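SKESTVILLE – The woman who has run the Gustby Street laundry for 14 years still opens the door at 5 in the morning, and she still irons the first shirt herself.

"I like the first one," she said. "After that it's work."

She asked that her name be left out, as most of her customers know her only as the lady at Burov, after the name on the sign. The sign came with the building. She never changed it.

On a normal day in March the shop takes in 60 shirts, plus tablecloths from the Barbu restaurant next to the bus station. The tablecloths are the hard part. Red wine is easy enough, she said, but candle wax has to be scraped by hand.

Her rent went up to 900 a month last year. She raised the price of a shirt once and lost a few people, then most of them came back.

"They bought irons," she said. "Then they used the irons."

She learned the trade from an aunt who worked until she was 92 and did not believe in steam. The aunt sprinkled water from a bottle and rolled each shirt in a towel overnight. The niece tried it that way for a year. 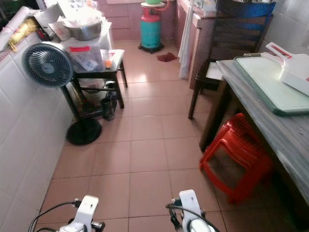
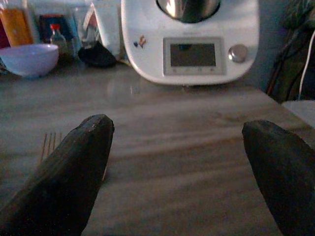
She has no plan to sell. A chain asked twice, and she told them to call back in the fall. What she would like is a second press and someone to take the early shift.

"Not every day," she said. "I'd still want to come in for the tablecloths."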